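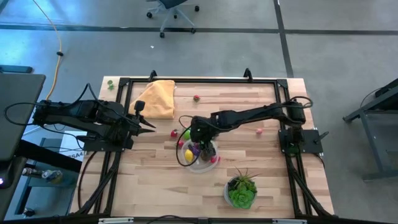
**SA4 양팔 셀 점검표, 3월분**
점검: Torquil Buchanan / 확인: Ronaldo Bastos
누적 가동 시간계: 1361 (지난 점검 때 1092)

표기: [x] 확인함, [ ] 미완료 또는 불합격. "양호"라고만 쓰지 말 것. 지난번 표는 전 항목이 "양호"였는데 그 상태로 왼팔 영점이 틀어져 있었다.

## 1. 프레임과 상판

- [x] 알루미늄 프로파일 모서리 볼트 재조임
 - 왼쪽 뒤 모서리가 반 바퀴 가까이 더 돌아갔다. Trirkard 설치 보고서에는 "영구 고정"이라고 되어 있다. 나무 상판에 물린 볼트가 영구 고정이라는 말은 믿지 않는다.
- [x] 상단 레일의 검은 브래킷 두 개, 손으로 흔들어 유격 확인
 - 유격 없음. 오른쪽은 와셔를 새것으로 바꿨다.
- [x] 앞쪽 가로대의 흰색 클립
 - 둘 다 제자리. 다만 클립이 무엇을 잡아 준다는 것인지 설치 문서에 한 줄도 없다. 도면에 적어 주기 전까지는 빼지 않는다.
- [ ] 상판 수평
 - 미실시. 수준기를 Pellunwood 쪽에서 빌려 갔다.

## 2. 로봇 팔

- [x] 왼팔 베이스 플레이트 체결
- [x] 오른팔 베이스 플레이트 체결
- [x] 전원 차단 후 각 관절을 손으로 돌려 걸림 확인
 - 왼팔 손목 관절에서 작은 소리가 난다. Skorex 상담 창구는 "정상 범위"라고 답했다. 범위가 얼마인지 물었더니 답이 없다. 소리를 녹음해 두었고 다음 점검 때 비교한다.
- [ ] 영점 복귀 20회 반복
 - 왼팔에서 3회 어긋났다. 재부팅하면 맞는다는 의견이 있었으나 재부팅은 수리가 아니므로 불합격으로 둔다.
- [x] 손목 카메라 고정 나사
 - 나사는 조여져 있다. 보정값은 따로 확인해야 한다. 나사가 안 풀렸다고 보정까지 맞다고 보지 말 것.

## 3. 그리퍼

- [x] 손가락 끝 마모, 균열
- [x] 완전 열림, 완전 닫힘 위치
- [ ] 파지력 측정
 - 측정기 교정 기한이 지났다. 교정 안 된 기기로 잰 숫자를 적느니 비워 둔다. 부드러운 물건과 투명한 그릇을 같이 다루는 작업이면 이 항목이 제일 급하다.

## 4. 케이블

- [x] 양쪽 베이스 부근 케이블 피복 육안 확인
- [ ] 오른팔 그리퍼 쪽 케이블 고리 길이
 - 그리퍼가 그릇 위로 내려오면 고리가 그릇 왼쪽 옆으로 늘어진다. "지금까지 걸린 적 없음"은 근거가 못 된다. 한 번 걸리면 그릇째 끌고 간다. 묶는 위치를 한 칸 위로 옮기고 저속으로 전 구간을 돌려 본 뒤에 체크할 것.
- [ ] 왼쪽 상판 밖으로 내려가는 케이블의 변형 방지
 - 케이블 무게를 커넥터가 받고 있는지 판단이 안 선다. Hwang에서 파는 고정구를 추천받았는데 카탈로그만 보고는 프로파일 홈에 맞는지 모르겠다. 한 개만 사서 대 본다.
- [x] 바닥의 노란 케이블
 - 피복 손상 없음. 덮개는 여전히 없다. 의자 바퀴가 다니는 바닥이다.

## 5. 작업 영역과 주변

- [x] 비상정지 양쪽 팔 동시 정지 확인
 - 버튼을 실제로 눌러서 확인했다. 화면의 초록색 표시는 확인으로 치지 않는다.
- [x] 바닥 테이프 들뜸
- [ ] 의자 대기 위치 지정
 - 가동 중에 셀 뒤에 의자를 두지 말자고 지난번에도 적었다.
- [ ] 화분, 수건, 과일 등 소품 배치표
 - 배치표가 없어서 어떤 물건이 팔의 경로 안에 있어도 되는지 점검자가 판단할 수 없다. 화분은 특히 높이를 적어 줄 것.

## 판정

조건부 가동. 저속만 허용. 2번 영점과 4번 케이블 고리가 해결되기 전에는 정상 속도로 올리지 않는다.

**Bastos 의견:** 영점은 온도 영향일 수 있다고 본다. 오전에 다시 20회 돌려 보자.

**Buchanan 답:** 돌려 보는 데는 동의. 다만 온도 기록이 없으니 오전에 맞게 나와도 온도 탓이라고 적지는 않겠다. 온도계부터 셀 옆에 걸어 두고, Trirkard에는 영점 결과와 클립 용도 질문을 같은 메일로 보낸다.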